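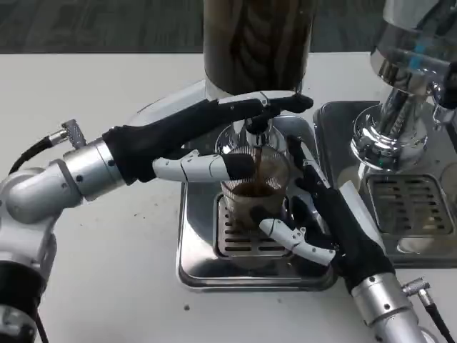
Left tray, both hands on the glass, mid pour.

Tue 9 November

Quick one tonight, I have 2 loads of laundry going and a grant form I'm ignoring. People keep emailing to ask how the coffee cell is set up day to day, so I'm writing it down once and then I can just send the link.

The short version: two arms, two hands, one table, coffee gear at the front. It lives in our workshop at Stosturdale. Program side is mine. Tineke Boersma does the hands and everything below the wrist, and if you've ever tried to retension a finger you know who has the harder job.

Order I do things in the morning. Same order every time, because the one time I swapped it I lost half a day.

Table first. Wipe it down, dry cloth after. Then trays. They need to be seated flat, and I mean push on all four corners. A tray sitting proud at one corner lifts the grate, the glass comes down early, and the thumb that's meant to be bracing low ends up shoving. Took us most of March to find that. We were blaming the force limits, the calibration, the floor. It was a tray.

Then cables. I go over every connector with my fingers, arms powered off. The ones near the wrist are the screw-on kind with the knurled collar and they do back off over time. Finger tight, then a little more, no pliers. Innes used pliers once. We bought a new connector.

Check the slack too. Cable wants to be a loose curve when the arm is reaching in and it still needs to be a loose curve at full reach the other way. Easy mistake is to tidy it. I tied everything up beautifully for a visit from the Povadville people and the left arm pulled its own cable on the second move. So now it looks a bit messy and it stays that way.

Gloves. We run black gloves on both hands and leave the thumbs bare. The fingers do most of the wrapping and they get splashed, so covered. The thumb is where I want to see what's happening, if a joint is sticking you can see it straight away on the white plastic. Coffee shows up on it as well, so it gets wiped more than anything else in the building. Change the gloves when the fingertips go shiny. Ours last 5 days if we're running a lot, longer if I'm stuck doing paperwork. Put them on with the hand open and the power off, work each finger down to the very end. A baggy fingertip is a bad time: it folds under, the hand thinks it has a good grip, and the glass turns on you.

Tineke's thumb check: move each link by hand, feel for grit at the pivots. They're small and coffee gets in there and dries like glue. Damp swab, then a dry one, then run the thumb through open and close 7 times. If it still drags at the end of that she takes it off and does it properly. I am not allowed to take it off. Fair enough.

Homing next. Arms out wide, away from the table, hands open. Let both finish before you touch anything. Then the slow approach with no glass, and I stand there with my hand on the stop button for the whole thing, every single morning, even though its boring. What I'm looking at is where the left fingers go past the spout. They have to come over the top of the glass and curl down on the far side without touching the spout itself. Gap is tight. If the left arm is even a bit off that's where you'll see it first.

If it is off, don't fix it in the program!! I did this for weeks. Nudge a waypoint, nudge another one, and then somebody reseats a tray and all your nudges are wrong in the other direction. Go back to the tray, then the mounting bolts, then the wrist zero. Program last. I have a sticky note on the monitor that says PROGRAM LAST and I've still cheated on it.

Then with a glass. We use clear ones so you can see the level, and they have flat facets down near the base, which the right thumb seems to like more than a smooth round glass. I haven't tested that in any serious way. We had straight ones from the Maltgate market before and I didn't enjoy them.

How the grip splits up. Left hand steadies from above, fingers over, thumb against the side. Right hand wraps the side and back, with its thumb down low. Right hand is the one doing the holding as far as the program is concerned. The left is mostly there so the glass can't tip when the right one shifts. Could you do it with one hand? Yes. We started with one. Two is calmer and I sleep better. Also the glass sits on the grate during the pour, the hands don't carry it, so the grip force can stay way down. Lift comes after.

During the pour the arms hold still. I turned off the little settling correction for that part becuase it made the fingers twitch, and a twitch near the spout is the last thing you want. It comes back on just before the lift.

Things that go wrong, in order of how often:

Glove folded under at a fingertip. See above.
Tray not seated. See above again.
Thumb drags. Tineke.
Connector backed off. Shows up as an arm that drops out for a moment and comes back like nothing happened. Don't restart and hope. Check the collars.
Me, wrong program version loaded.

End of the day is shorter. Hands open, arms home, power off. Gloves off and hung up inside out. Empty the trays, rinse the grates, dry them properly before they go back in. Wipe the chrome, mostly so I can see tomorrow's splashes and know where they came from. Spray goes on the cloth, never toward the hands.

Logbook: date, who ran it, how many pours, anything odd. Anything odd is the column that matters. Innes writes "fine" in it. Best day so far was 102 pours with one stop, and the stop was a glove.

Still to do: a proper stand for the spare hand (it lives in a shoebox), a drip guard for the wrist that doesn't hit the tray, and I need to answer Ammann about the mounting plate, which I've been putting off since last week. Sorry Ammann. Will post the plate drawing once its final, the one in the older post has a hole in the wrong place so please dont cut from that one.

Dryer just beeped. More on the wrist zero next time, it needs its own post.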